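库德尔维尔教区家谱与阵亡人员资料整理项目（Kudelville）
中期进展报告

报送：Wondance 基金资助管理部
报告期：项目第二阶段，截至十月

一、本期工作范围

本阶段按资助协议附件所列任务执行，内容包括：教区登记簿（洗礼、婚姻、葬礼三类）的转录；人口普查住户表与登记簿条目的匹配；纪念碑所列姓名的身份核定；家庭关系表的建立。第一阶段遗留的两项问题，即葬礼登记簿缺页和街道更名对照表未完成，一并列入本期处理。

资料来源与第一阶段相同，未新增馆藏机构。Jorkgate 街区的住户表在第一阶段仅完成扫描，本期进入转录。转录规则沿用第一阶段末修订的版本，仅对职业栏缩写和未成年人年龄的写法作了补充规定。

二、转录进度

本期完成转录并通过二次校对的条目共471条，其中洗礼登记占多数，婚姻登记次之。葬礼登记因原件字迹褪色，校对退回率较高，暂只统计已通过的部分。未通过校对的条目保留在待核队列中，不计入上述数字。

转录由两人独立录入，系统逐字段比对，不一致处交第三人对照原件裁定。主要分歧集中在三处：母亲婚前姓氏的拼写；出生日期与洗礼日期混填；同一户内父子同名时的指代。第三类分歧不能仅凭登记簿解决，需参照普查表中的年龄和出生地，处理时间明显长于前两类。

对于年龄以月计的婴儿，转录时保留原单位，不换算为年。推算出生年份时，以普查日为基准给出区间，不取单一数值。第一阶段有一批条目采用了单一推算年份，本期已全部改回区间写法，并在变更记录中逐条登记。
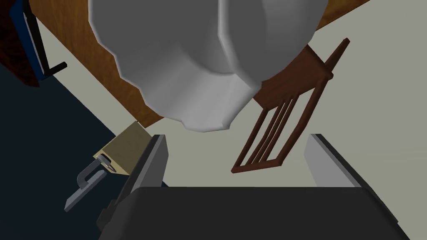 三、住户匹配

匹配工作以 Lobo 数据库为平台。匹配规则分为两级：一级匹配要求姓名、推算出生年份和父母一方姓名同时一致；二级匹配允许姓名存在常见变体，但须有住址或职业作为佐证。仅有姓名一致的，一律不建立关联。

本期的主要困难是昵称与正式姓名之间的对应。普查表中相当一部分妇女和儿童以昵称登记，而洗礼登记簿使用全名。项目组为此建立了昵称对照表，并规定对照表只用于提示候选，最终关联仍需人工确认。对照表中有若干昵称可对应两个以上的正式姓名，此类条目在 Lobo 中标记为“多义”，检索时全部列出。

Jorkgate 街区的匹配率低于其他街区。初步分析认为有两个因素：该街区租户流动频繁，两次普查之间同一住址的住户多已更换；街道在其后经历更名和门牌重编，旧门牌与现行门牌不能直接对应。更名对照表目前覆盖了主街及东侧各巷，西侧尚缺一份税册作为依据。该税册已向馆方提出调阅申请，尚未收到答复。

职业栏的处理也作了调整。原规则将“散工”“普通工”“农场工”合并为一类，在核对家庭经济状况变化时造成信息丢失。现改为原文照录，另设归类字段，归类字段可多次修订而不影响原文。

四、纪念碑姓名核定

纪念碑所列人员的身份核定按三个等级记录：已确认、很可能、待定。已确认须有两份互相独立的资料支持，且至少一份载明亲属姓名或住址。仅凭服役记录中的姓名与出生地相符，归入“很可能”。

本期新增已确认人员15名。另有2名由“已确认”降为“待定”，原因是后续查得的婚姻登记与原认定的父母关系不符。两份档案均已附说明，原认定依据未删除，供日后复查。

核定中发现，碑文姓名的首字母与登记簿不一致的情况并非个别，多数可解释为使用中间名作常用名。项目组不对碑文本身提出更正意见，差异仅在人员档案的备注栏中说明。

五、家庭关系表

家庭关系表以核心人员为起点，向上收录父母，横向收录兄弟姐妹，向下收录至子女一代。配偶的父母仅在与本教区有关时收录。第一版关系表约200份，已导入 Lobo，可按户、按街道和按出生年份区间检索。

关系表中的每一条亲属关系均须注明来源编号。来源为后人口述的，单独标注，不与文献来源并列计算。再婚家庭中继子女的归属曾引起录入错误，现已在表中增设“登记户主”与“生父”两个字段，分别填写。已发现的错误均已更正，其余再婚家庭的复查安排在下一阶段初期进行。

涉及可能在世者的信息一律不导入公开检索层。判断标准为：无死亡或葬礼登记，且推算出生年份未超过协议规定的年限。标准执行中未出现争议。

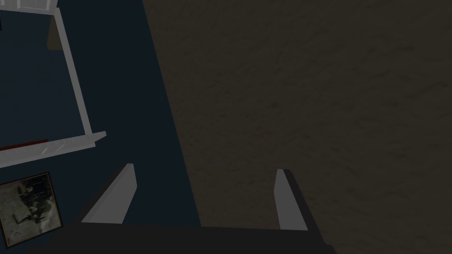

图2 模拟渲染画面：两指张开，其间无夹持物

六、数据质量与备份

本期对已入库条目进行了一次抽样复核。抽样按登记簿类别分层，复核人员不参与原录入。错误主要为日期格式和地名拼写，涉及亲属关系的实质性错误较少，均已更正。地名拼写错误集中在邻近教区的小地名，现已将地名字段改为从词表中选取，词表未收者填入待审字段。

数据库每日增量备份，每月全量备份一次，备份存放于两个独立地点。本期进行了一次恢复测试，恢复后的条目数与校验值均与原库一致。扫描图像的文件命名在第一阶段前后不统一，本期已按登记簿编号、页码重新命名，旧文件名保留在索引中，以便核对早期引用。

七、经费执行

人员费用按计划支出。馆藏复制费低于预算，主要因西侧税册尚未获准调阅，相关费用未发生。该款项拟顺延至下一阶段使用，用途不变，请基金方予以确认。设备与软件费用无新增。差旅费略有超出，已在项目内部从办公费中调剂，未超过协议允许的科目调整比例。

八、问题与风险

葬礼登记簿缺页部分经查，馆方缩微胶片亦缺同一区段，可以认定原件在拍摄前已缺失。拟以墓地登记和地方报纸讣告作部分替代，但二者均不载明父母姓名，替代后的条目最高只能定为“很可能”。

西侧税册如在下一阶段中期仍未获准调阅，Jorkgate 街区西侧的门牌对照将无法按期完成。届时该部分住户匹配只做到街道一级，不到门牌。此项会影响交付物中的住户分布图，不影响人员档案和家庭关系表。

校对人员工作量偏高，待核队列的消化速度低于新增速度。拟将第三人裁定环节集中安排，每两周一次，减少反复调阅原件的次数。

九、下一阶段计划

完成葬礼登记待核条目的裁定；
完成再婚家庭关系表的复查；
视税册调阅结果，完成或调整 Jorkgate 西侧门牌对照；
对“很可能”等级的人员补查服役与抚恤资料；
编制公开检索层的使用说明及来源编号对照表。

附件另行报送，包括变更记录、抽样复核表、昵称对照表现行版本及经费明细。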